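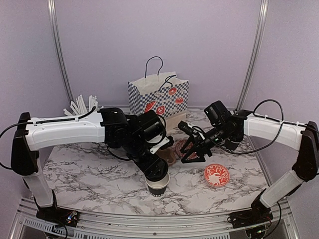

Flakon pauses all Fletell counters after cup-crushing fault, and I'd like to tell you why

4 min read
32 shares · 6 comments

Corthorpe, Jul 19, 2023. We've asked every café and bakery running a Fletell two-arm counter to switch it off and leave it off until our engineers have been round. A fault in the way the grippers wake up after a pause can make them close much harder than they should, and at one site that ended with hot coffee over somebody's hand. I'm Lizeth Palomino, I run Flakon, and I'm writing this one myself (our usual press releases are tidier, sorry!).

The site was Escobar, the bakery on the station side of Corthorpe, and the person was Kevin Puma, who was working the morning shift. The left arm had hold of a full cup when the counter went into a safety pause, exactly as it's meant to when a hand comes over the front rail. Kevin took his hand away and pressed resume. The gripper squeezed, the lid popped, and a good part of the coffee went over the back of his hand. He ran it under the cold tap straight away, had it looked at, and was told it was a minor scald. He was back at work two days later and has been far nicer to us about it than I would have been.

I rang him that evening. He said: "It was the speed of it that got me. I've had lids come off in my hand plenty of times, but I wasn't expecting the machine to do it. I'd like to know it can't before I stand next to it again." Fair enough, Kevin.

So, what went wrong? Each gripper keeps track of how wide open its fingers are, and it uses that to decide how hard to press. During a pause we cut power to the finger motors, but the position reading is supposed to stay alive. If the pause ended at just the wrong moment, the arm could start moving on an old reading. It believed its fingers were wider apart than they were, so it carried on closing on a cup it was already holding. The force limit should have caught that. It didn't, as we had set it to ignore the first 400 milliseconds after a resume, to stop the arms tripping over their own start-up wobble. That setting was our choice and it was a bad one. We tested it with empty cups, which spring back a bit and forgive you. A full cup with a lid on doesn't.

Jairo Villca, our head of controls, got the fault to show up on the bench the following afternoon. He and Wálter Palomino (yes, my brother, and no, he doesn't get an easier time of it) then ran 166 pause-and-resume cycles on the old software with water in the cups. 162 went fine. The other four crushed the cup. I know there are people who'll look at that and say it's nearly always all right, and I had one of them on the phone on Monday asking if he could keep his counter on over the weekend. The answer is no, please don't!
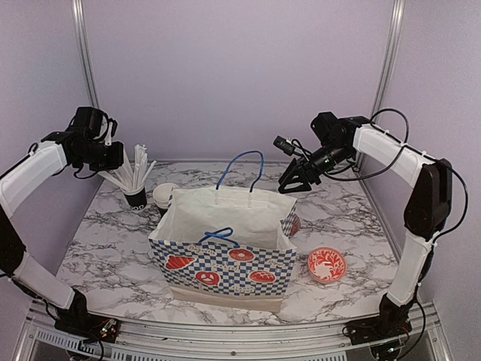
Packing is where we found a second problem, smaller but worth owning up to while I'm here. When both arms work over one spot, each of them plans around the other arm perfectly well, but neither knew enough about soft things that move. Our bench set-up has the carrier bag standing open in the middle of the table with an arm either side, one blue rope handle on the front and the other sticking up at the back, and a gripper finger can catch a loop like that on its way past. In Jairo's tests a caught handle pulled the bag sideways and the arm went into a pause, quite correctly, and then of course somebody has to press resume, and we're back at the fault I've just described. The two problems fed each other. We'd had grumbles from sites about bags tipping and I'm afraid we filed them under "annoying" and left them there. I should have asked more questions.

What we're changing:

The force limit now works from the very first moment after a resume, with no gap at all. The start-up wobble is still there, so the arms will trip a bit more often until Wálter has smoothed it out. I'd take a fussy counter over a crushed cup.

After any pause, the gripper won't move until it has taken a fresh reading of its own fingers. If it can't get one it stays put and shows a fault on the screen.

Anything already being held when the counter pauses has to be taken out by a person, using the hand release, before the resume button will do anything. Please mind hot drinks when you do this and get hold of the cup before you let the fingers go.

Rope handles count as an obstacle now, both of them, wherever they flop.

The new software needs a visit, partly so we can check the finger pads and the wrist cables while we're with you. We expect the visits to take us into August. There's no charge, and we won't be billing the monthly fee for any day your counter is off. If you've lost stock through crushed cups or tipped bags, send us a note of it and we'll sort it out with you. You don't need receipts.

We've also asked Ailbhe Ó Dálaigh to look over the lot. Ailbhe is an independent machine safety engineer, she's had no part in building Fletell, and she has our test logs, including the embarrassing ones. She told me: "The fix looks sensible to me on paper. I want to see it with full cups, with bags, and with someone pressing resume at awkward moments, and I've told Flakon I won't sign anything until I have." We'll publish her findings in full on our site, whatever they say.

If you've got a Fletell, please switch it off at the wall as well as at the screen, so it can't be woken by a timer. Take out any cups by hand once the arms have settled, and don't lean over the table while they're coming down. If yours has ever squeezed something it shouldn't have, even once, even months ago, please tell us. Jairo is reading every message and he'd much sooner have too many.

Kevin, thank you, and I'm sorry. Escobar is still serving coffee the old-fashioned way in the meantime, and the cinnamon buns are very good.

Press questions can come straight to me, Lizeth Palomino, at the Flakon office in Corthorpe. Counter owners should use the support line printed on the inside of the cabinet door.

Share this story · Comments (6)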